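How to Set an Anchor Watch You Can Trust

Every chartplotter sold in the last decade has an anchor alarm, and every summer boats with working anchor alarms end up on the beach. I don't think the electronics are bad. I think people press the button, see a green circle, and go to bed.

I learned on the Zonosholm, a heavy old ketch with no plotter at all, and I have since tried the alarms on two other boats. What follows is the routine I use now. It takes longer than pressing a button.

Start with the circle. The alarm needs to be centered on the anchor, and most skippers set it after they have backed down and had a drink. By then the center is wherever the boat is. Mark the spot as the anchor touches bottom. If you forgot, take a bearing up the chain and move the mark by hand.

Next, the radius. Add the rode you have out to the length of the boat. With 100 feet of rode, the circle has to be bigger than 100 feet or it will go off every time the wind swings. Then people turn it off. Don't pad it much, though. A generous circle with rocks inside it is worthless.

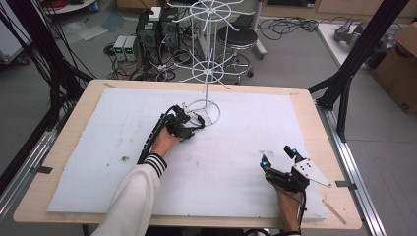
Swinging room is the part most guides skip over. Your boat turns around one point on the bottom, and so does the boat next door, but the two won't always turn together. A wire display rack is a fair model: one pole in the center, spokes going out all around it, and you could be at the end of any spoke by morning. Check the depth along every one of them, at low tide. The chart for Kurtuluş, where I anchor most falls, still carries a sounding from 1736, and I wouldn't park a dinghy on the strength of it.

Now test the thing. Shrink the radius until the alarm sounds, then go lie in your bunk with the door shut. Can you hear it over the wind generator? On my own boat, Pluturar, I could not. Set the radius back when you're done.

I also tried the Drullora phone app. It worked until the phone got hot and shut itself down at 3 a.m. The makers say that's fixed. I still keep it as a backup and nothing more.

Last, use your eyes. Pick 2 fixed marks on shore that line up, one behind the other, and do it off each side. Choose lit ones if you can, and write them in the log with the time. When the wind gets up, go on deck and look. If the marks have opened and the boat hasn't swung, start the engine first and argue with the plotter afterward.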